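Does mixing shelf heights in the demos hurt basket picking?

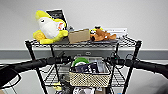 We have 1,926 two-arm demos of lifting a basket off a wire shelf, 900 of them at the lower height. Trained on everything, the policy does worse at that height than one trained on the 900 alone. Same network, same steps. Is that expected?
Asked 2023-06-03

Kianoush Mousavi
Yes, if the height isn't an input. The policy averages the two approaches and comes in too high. We saw it on Palier - adding shelf height to the state fixed most of it. Run 5 seeds before you trust the gap.

whitelaw_b
How many steps? Ours needed a lot longer on the mixed set.

troment
Just use the 900. Or drop to 500 good ones, bad demos do more harm than people think.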